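# Loan move

A **loan move** (or just "a loan") is when a soccer club lets one of its players go play for another club for a while and then takes him back. The player stays under contract with the first club, usually called the parent club, the whole time. I've been keeping this article going for the Veteck fan wiki for a few seasons now, so forgive me if I wander a little. I follow Stallier, a club that seems to borrow half its midfield every winter!

## How it works

The two clubs agree on a length, which is normally half a season or a full one. Then they argue about wages. Sometimes the borrowing club pays the lot, and sometimes it pays a share (80 percent is a split I've seen a lot in our league) and the parent club covers what's left. There can be a loan fee on top of that. The player has to say yes too, and plenty of them don't fancy moving to a cold town in January.

Most deals also say whether the player can appear against his parent club. In our league he can't, so when Jaswood sent Stallier a left back and then came to visit, we had to play a winger there. We lost. I'm still a bit sore about it.

## Types of loan

* **Short loan.** A month or two, mostly to cover injuries. Goalkeepers move this way all the time.
* **Season-long loan.** Popular for young players who need games. The parent club often sends a coach to watch.
* **Loan with an option.** The borrowing club may buy at a price fixed in advance, if it wants to.
* **Loan with an obligation.** Same idea, except the club has to buy once some condition is met, such as avoiding relegation or the player reaching a set number of starts.

## Recall clauses

A recall clause lets the parent club bring its player home early, usually in the January window. Fans of smaller clubs hate these (I certainly do). Salazar had a striker on loan who was scoring for fun, and his parent club called him back at the halfway mark and sat him on the bench until spring. Salazar slid down the table and didn't find another forward until July.

## What supporters think

Opinions vary a lot, even in my own row at the ground. Some people love a loan, as you get to see a player you could never afford. Others won't buy a shirt with a borrowed player's name on the back. I bought one once, and he left after about 100 minutes of playing time, so I see their point! Still, I'd take a good loan signing over a bad permanent one any day. 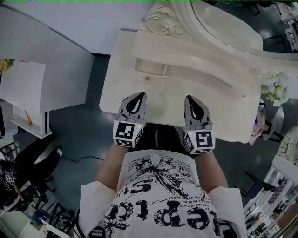 ## See also

* Transfer window
* Free agent
* Recall clause
* Stallier loan players by season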